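4.2 Wiping, clearing and the matter of the small things on the table

We turn now to the part of the study that took us longest to understand, and that we have come to be fondest of. When we asked people at Grundutetti to clear and wipe a table in whatever way they would do it at home, we expected to learn something about cloths. What we mostly learned about was everything that sits on a table while the cloth is being used, and how much thought goes into deciding where each small thing ought to wait.

The reader will recall from Section 3 that there were 33 participants and that each did the task more than once, which gave us 76 clearings to look at. We had written down a simple order before we began (lift things off, wipe, put things back), and we were quite pleased with it. Kulap Nuchit, who ran most of the sessions, came to us after the first week and said, very kindly, that hardly anyone was following it. People pushed things to the far edge and wiped what was left. They wiped with one hand and moved a tray along with the other. One woman folded her cloth into quarters, turned it to a clean side after every few strokes, and told us her grandmother would have been ashamed of her for using only one.

We call this habit "parking," for want of a better word. A parked object has not been put away and is not quite in use either; it has been given a place to stay until the surface near the person is done. Light, awkward things seem to be parked most readily. Artificial flowers were a favorite, and we suspect the reason is a practical one: a sprig with a long stem is a nuisance under a cloth, it catches and rolls, and it is easily dealt with by laying it down at the back. Trays were treated quite differently. Many people left the tray more or less where it was until the very end, wiped up to its rim, and then had to decide whether to wipe under it at all. Roughly 70 percent did so eventually, some of them only after they had already let go of the cloth once and had to pick it up again.

Figure 4 shows a table of the kind we mean, with sprigs along the far edge, a peach-colored square tray lying at an angle in front of them, and the cloth hanging over the near side. The angle of the tray interested us a good deal. In our notes a tray set square to the table was often one that had been placed with some care, and a slanted one had often been nudged. We would not want to lean on this too heavily, and a single picture cannot settle it, but Ratree Sriwong, who coded the sessions separately from the rest of us, had noticed the same thing in her own notes before we compared them.

The cloth itself deserves a few words too. A cloth held at one point hangs in a sheet and is not much use for wiping until it has been laid down and spread or bunched up. People who do this at home every day scarcely notice that small step, and in interviews almost none of them mentioned it. Asked to tell us how to wipe a table, they began with the first stroke. Apinya Luangrath has suggested that we treat the laying down of the cloth as a stage of its own, and we have followed her advice in the coding scheme given in Appendix B.

We come back to the question of returning things, and of whether a parked flower ever goes back to quite the same spot, in Section 4.3.

Figure 4. Table during a clearing and wiping task, with cloth, tray and artificial sprigs.

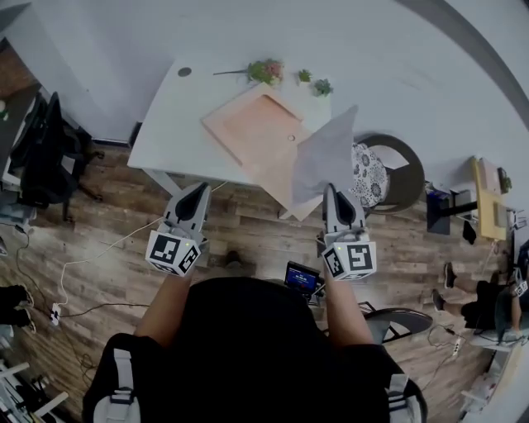
Vol. 33, No. 2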